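Notebook, March — hamstring rig, second go

3 min read

Came in Sunday to rerun the Riladmont squad data because I didn't believe the first pass. Still don't. Bundis claim their rig can tell you when a winger is fit to sprint again. So far it can tell you he showed up and pushed down with his heel.

Calum's left leg peaked at 756 newtons on the old strap setup, which I thought was high for a man who sat out most of preseason. Chang-ho checked the load cell against the plates and it was fine. The strap angle wasn't. Whoever set it up had the knee a good bit straighter than the sheet says.
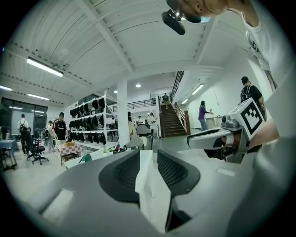
Redid the angle with a proper goniometer and taped the bench position. Left and right now look close to even, and the coach will love that. I'd hold off. Even legs can mean two weak legs, and we have no numbers from before he got hurt.

Sampling is at 800 Hz. Effie wants it higher. I can't see what for — the noise is coming from players shifting their hips, and faster sampling will just give us a sharper picture of the wriggling. Belt across the pelvis first, then we can argue. 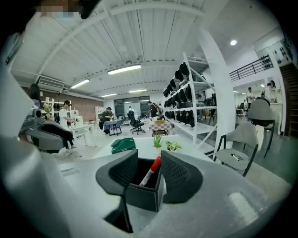 On the return-to-play score: Ankica read through the Lodau write-up again. Six players, one club, no one blinded, and the cutoff was picked after they knew who had broken down. She is more polite than I am. I wouldn't drop a fullback on it, or pick one.

Export is still broken. The last file had 1,623 rows and the final block was a repeat of the one before it. Halfdan is writing to Bundis. Don't use that file for anything.
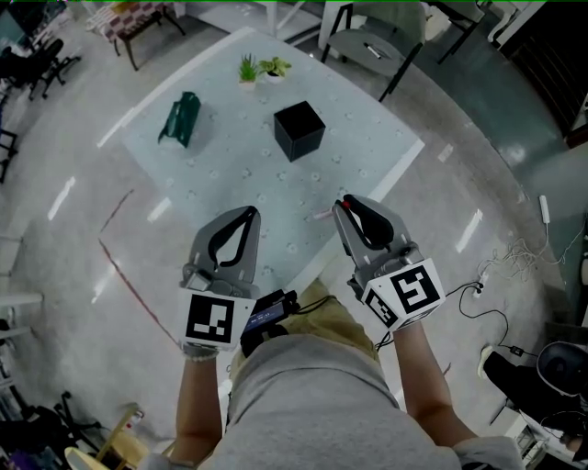 Both grippers held over the square table.

To do:
- pelvis belt, two sizes
- repeat Calum, same time of day, no weights session before
- ask Riladmont for last year's sprint times, again
- leave the score off the coach's sheet until we've seen a full block of repeats

Recent entries
Strap angle: why the first pass looked too good
Thomas sprint gates, wet turf
Groin squeeze test, three testers, three answers

Questions: ask Effie Farquharson at the lab | Back to top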